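Notes and data for the small-claims tenancy deposit set, kept by Murray Tipoki and Ketsara Boonyarit. Please read the section on redaction before you open anything in `letters/`.

# Meesuk Deposit Letters

Meesuk is a collection of demand letters and replies from disputes over residential security deposits. Tenants wrote most of them before going to small claims court. The rest are answers from landlords or property managers. All letters are in English and were donated by the person who sent or received them.

The set was put together for people who build self-help tools for tenants, and for clinic staff who want to see how real demand letters are worded. Nothing in it is legal advice. Deposit rules differ a lot from state to state, and some of the letters get the law wrong.

## Layout

```
letters/ one plain text file per letter
pairs.csv links a demand to its reply, if there was one
labels.csv issue tags and outcome
scans/ page images, on request only
```

## Fields in labels.csv

| Field | Meaning |
|---|---|
| `letter_id` | matches the file name |
| `role` | tenant, landlord or manager |
| `state` | two-letter code, or blank |
| `issue` | cleaning, damage, unpaid rent, late return, no itemized list |
| `deadline_days` | days the writer gives the other side to respond |
| `outcome` | settled, filed, dropped or unknown |

The most common value of `deadline_days` is 30, which many writers seem to have copied from the deposit statute in their own state. A blank means the letter sets no deadline. A letter can carry up to 3 issue tags, separated by semicolons.

`outcome` comes from the donor and was not checked against court records.

## Redaction

Names, street addresses, phone numbers and account numbers were replaced with tags such as `[TENANT]` and `[UNIT]`. Segundo Flores did the first pass with a script called Janine — it is in `tools/` — and Yaowalak Mahawong read every file afterward. Dollar amounts were left alone. If you find a name we missed, write to us before you open a public issue, and don't quote the line.

## Paper originals

Donors who had only paper could mail it in. Originals were scanned and sent back. We hold no paper now. 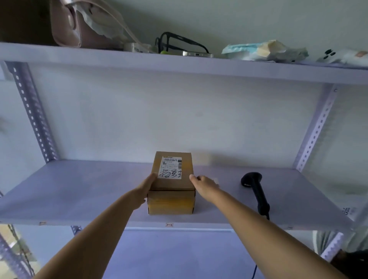
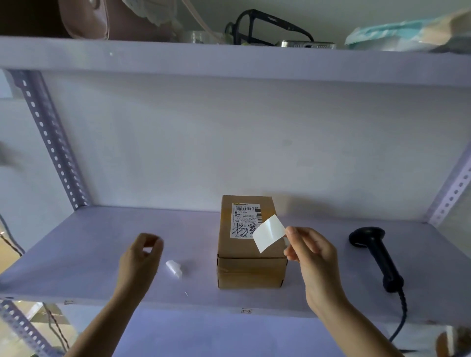 Scans are at a single resolution and include handwriting in the margins, which the text files leave out. To ask for them, send a short note saying what you plan to do and who will have access. Sakda Limsakul handles the requests and usually answers within 5 working days.

## Known problems

- Landlord replies are scarce. Tenants who got no answer are easier to find than landlords willing to share one.
- In 2 files the page order is uncertain. Both are marked in `pairs.csv`.
- Form letters from the same template show up more than once. We kept them, so remove near-duplicates before you train or test on the set.
- The `late return` tag was applied loosely before the February update. Older copies should be replaced.

## Terms

Research and nonprofit use only. Do not try to identify the writers. Derived labels may be shared under the same terms — the letter text may not be reposted.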